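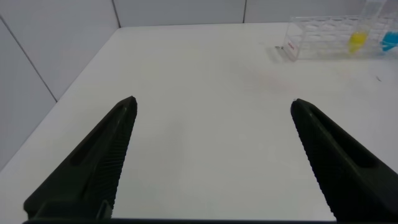 By Emrys Hopkin
Science pages for young readers, ages 8 to 12

Rules for a robot that works with test tubes

When you do an experiment at school, your teacher gives you rules before you touch anything. Tie back your hair. Wear your goggles. Do not run. A robot in a laboratory has rules too, but it cannot listen to a teacher. The people must put the rules inside the robot, and they must also follow many rules themselves.

At the Gradimley laboratory, where I work, we have a robot arm which we call Goh. At the end of the arm there are two black fingers. Look at the inner sides of the fingers and you will find a lot of small grooves, very close together. The grooves are for grip, like the lines on the bottom of your running shoes. A smooth finger on a smooth tube could slip.

Rule one: keep the table clear

Before the robot starts, we take away the pens, the gloves, the paper towels and everything else which the job does not need. You can move your cup when you see that your elbow is near it. A robot may not know that the cup is there. If it was told to go from one place to another place, it can go straight through your cup.

For this reason our table is plain white. On white, a spill or a dropped thing is easier to notice. The person who prepares the table must look at it from the front and then from the side, and any small thing that was forgotten has to be picked up before the green button is pressed.

Rule two: everything has its place

The rack is the block with round holes which holds the test tubes. It stands at the back, to the right, and the tubes with the yellow liquid and the blue liquid are standing in it. The robot has learned where the rack should be. If somebody pushes the rack a little with their sleeve, the fingers may close on air, or they may knock a tube. So after cleaning we always check the position of the rack again, even when we are sure that we did not touch it.

Rule three: squeeze only as much as you need

Try this at home. Pick up a grape, and then pick up a full bottle of water. Your hand changed its strength and you did not need to think. For the robot we must choose the strength with a number. On our machine the number for a plastic tube is 200, and for a glass tube it is lower. The number is written in the job book, and a second person reads it aloud before the first test. I was the second person many times, and two times I found a mistake, one of them my own.

Rule four: label everything

Never guess what a liquid is from its colour. Blue can be water with food colouring, or it can be something that hurts your skin. At Gradimley each tube gets a number in the book before it goes to the robot. When I was writing this page we had arrived at tube 903. The book says what is in it, who filled it and when it must be thrown out.

Rule five: people can always stop the robot

This is the rule I would put first if I could choose again. Near every robot there must be a big stop button, and everybody in the room must know where it is, also the visitors. Anyone may press it. You do not ask permission, and nobody is angry if you pressed it for nothing. We test the button each morning at 8 o'clock, before the first job.

When the robot is moving, hands stay away from the table. If a tube falls, we let it lie, we press stop, and we wait until the arm is still. Only then do we clean.

Who makes the rules?

Some rules come from standards. A standard is a long document where experts from many countries agree how a thing should be done safely. There are standards for bicycle helmets, for toys and also for robots. Other rules are made by the laboratory for its own room. Ours are printed on one page beside the door — the page is quite ugly now, because we write on it with pen whenever we learn something new.

Some words to know

Gripper: the part of a robot that holds things, like a hand.
Rack: a holder that keeps tubes standing up.
Standard: rules that many people have agreed to use.
Stop button: the button that makes the robot stop moving.

Something to try

Ask a friend to be the robot. The friend closes their eyes and may only do exactly what you say. Put a plastic cup on the table and give orders until the friend has picked it up. Agree on a stop word before you begin, and write down each rule that you wish you had made earlier.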